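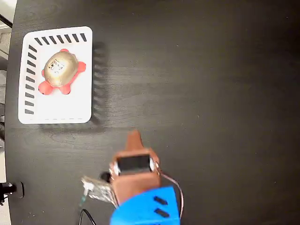
Posto de triagem visto de cima: tabuleiro branco, tartaruga de carapaça dourada e garra castanha com bloco azul.

Célula de triagem automatizada: como redistribuir as tarefas dos operadores?

Krisztina Hegyi
Trabalho na secção de devoluções da Betero, em Dallimdale. Tratamos brinquedos pequenos: retirar do tabuleiro, ler a etiqueta, separar por destino. Até agosto o posto era manual, com 2 operadores por turno. Agora a garra faz a recolha e o operador fica com as exceções e a reposição de tabuleiros. A direção não reduziu pessoal, mas a folha de funções continua a ser a antiga e a avaliação ainda conta peças por pessoa. O resultado é que quem fica na célula aparece com produtividade quase nula. Alguém passou por isto e sabe que indicador usar? E quem deve responder pela afinação da garra: produção ou manutenção?

Szabolcs Simon
Tivemos o mesmo problema em Luramness. A contagem individual tem de sair da avaliação no dia em que a célula entra em produção. Passámos a registar três coisas: tempo até à retoma após paragem, exceções resolvidas sem chamar a manutenção e tabuleiros rejeitados por má colocação. As peças processadas ficam como indicador da célula, nunca da pessoa.

Quanto à afinação, separem por nível. O operador limpa, repõe o tabuleiro na posição de referência e reinicia o ciclo. Tudo o que implique parafusos, cabos ou alteração de parâmetros é da manutenção. Isto deve estar escrito e assinado, porque nas primeiras semanas os operadores mais experientes começam a ajustar coisas por iniciativa própria – com boa intenção, mas sem registo.

Uma nota sobre as peças: objetos arredondados e brilhantes, como essa tartaruga, deram-nos mais exceções do que as caixas. No nosso primeiro lote de 777 peças houve 23 recolhas falhadas, quase todas em superfícies curvas. Esse trabalho residual é mais cansativo do que parece, por ser irregular. Convém rodar o posto a meio do turno e prever formação paga para todos, incluindo quem não se oferece.

Jayawardena
Na nossa empresa foi tudo para a manutenção e funciona bem. Vejam o contrato de assistência.

Krisztina Hegyi
Obrigada aos dois. A separação por nível resolve metade da discussão. Szabolcs, o tempo de retoma é registado pelo operador ou retirado do controlador?

Szabolcs Simon
Do controlador. O operador indica só o código da causa. Com registo manual, os valores vinham arredondados e não serviam para comparar turnos.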